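April, evening

Got the folding chess set out again after tea. I have kept up the little and often rule, one short go at the pieces and then the book. Zübeyde Oral sent a postcard with her next move on it, so I wanted the board out on the table before I forgot what she meant.
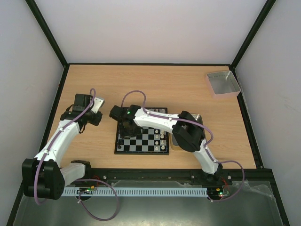 Does a magnetic set spoil the game for someone used to a heavy one? The pieces feel light for the first evening or so, and after that the hand gets used to them.

Read chapter 3 of the old openings book. Most of it is on knights and I had to go back over the same page. I still bring the queen out too early. Spyros Babić told me so last month and I argued with him, but he was right. 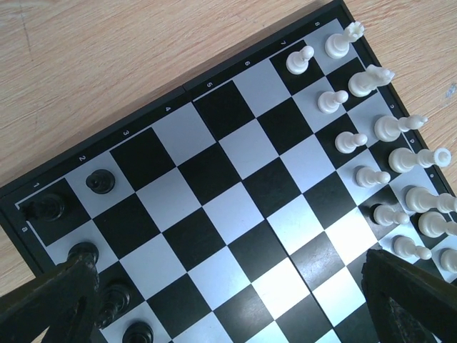
I also mix up the letters and the numbers when I write moves down. My notes from the last game make no sense after move 13, so I can't play it through again. I shall buy a proper score pad from Skuvar when I'm next in town, and a soft pencil.

Wrote back to Zübeyde before bed. Pawn forward, nothing clever. The stamp was the last in the drawer.

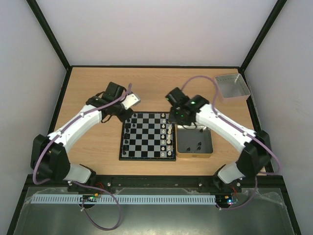 Next morning

Rain. Posted the card on the way to the bakery. Knee a bit better.

13 comments
624 shares

Recent entries
The bus to Frimpong
Seed potatoes
A letter from Spyros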